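Laundry room news and the summer clothing swap

The clothing swap is back at the Skellamby building this month. Drop-off opens on 2nd August and runs until the tables are full, which last year took less than two weeks. Clothes for adults and children are welcome, along with coats, scarves and bed linen. Please wash everything first and check the pockets. Last year's sorting turned up house keys, a bus pass and a good many tissues.

Shoes are fine if they come as a pair and are tied or clipped together. We can't take pillows, comforters, underwear or anything with a broken zipper. If you would like to fix the zipper yourself, the mending table will be set up again and the Tesora sewing shop on the corner has offered to lend thread and needles.

The swap works the same way as before. Bring what you have, take what you can use, and don't worry about matching one to the other. Residents of Brostmont Court are invited too. They share our parking lot, and plenty of them have asked.

A few words on washing, as the July survey brought in more comments on that than on anything else. The most common complaint was clothes coming out of the wash stiff or with a gray tint. In most cases the cause is too much detergent. Our water is fairly soft, and the amount printed on the bottle is often more than a normal load needs. Try 2 tablespoons of liquid for a full load and see how it goes. If towels still feel stiff, run them once more with no detergent at all.

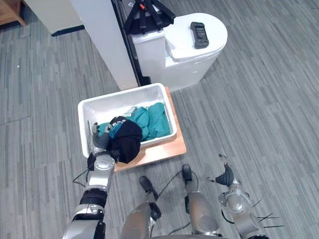
Clothing in a white plastic bin.

The second complaint was shrinking. Cotton T-shirts and sweatshirts lose most of their size in the dryer, on high heat. Use the low setting and take them out while the seams are still slightly damp, then hang them up or lay them over a rack. Wool should stay out of the dryer altogether. Roll it in a towel, press the water out and dry it flat.

Several people asked about stains on clothes they wanted to donate. Old grease marks can often be shifted with plain dish soap. Rub in a little, leave it for half an hour and wash as usual. Check before drying, as heat will set whatever is left. Underarm marks on white shirts respond to baking soda mixed to a paste with water. Ink is harder – rubbing alcohol on a cotton ball works on some pens and does nothing for others. A shirt with a stain that won't move can go in the rag box by the side door.

On the laundry room itself, the new card reader has been fitted and the old coin boxes will come out later this month. Coins still work until then. Cards can be topped up at the Manalo store during its normal hours, and there is a 4 dollar deposit on a new card, returned when you hand it back. Any balance left on one of the old blue cards, which date back to 2000, can be moved over at the same counter.

Please move your wash promptly when the machine stops. If someone else's load is sitting there finished, wait ten minutes, then put it on the folding counter and leave it there. Lint screens need clearing after every load – the long drying times some of you wrote in about are mostly down to that.

Leftover clothing from the swap will be bagged and taken to the county thrift store. Anyone with a pickup or a large trunk who could make a run should leave a note in the office mailbox. Hangers are wanted too, any kind except wire.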